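Hurnwood Toy Library Moves to Estden Street

24/05/2018

The Hurnwood toy library will reopen in June in larger rooms on Estden Street, giving families more space to choose and return items. The library has outgrown the back room of the Khoury Building, where it has operated for 12 years.

Its collection now stands at more than 2000 toys, puzzles and games. Many have been kept in storage because the old room had too few shelves. 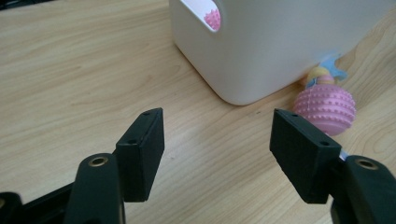 A spiky pink ball beside a white storage bin.

"Parents were waiting in the hallway while we looked for things," said Ivana Carrasco, who manages the library. "In the new place they can walk in and look for themselves."

The new rooms were last used by Drilta, an office supply store that closed over the winter. Work on the floors and lighting is finished. Shelving is still being put up along the back wall, and the front door is being widened for strollers and wheelchairs.

Membership will stay at $12 a year. Families may borrow up to five items at a time and keep them for two weeks. Late fees will not be charged during the first month.

Carrasco said the library would also set aside a table for toddlers and a quiet corner for children who find the main room too loud.

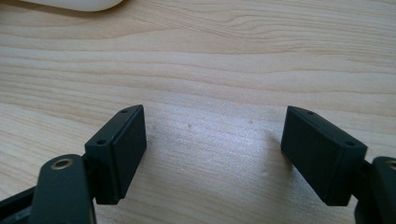
Returns during the move

Items due before the reopening may be kept until then. Anyone who needs to return something sooner can leave it at the front desk of the Khoury Building, in a bag marked with the member's name. Puzzles should be checked for missing pieces first.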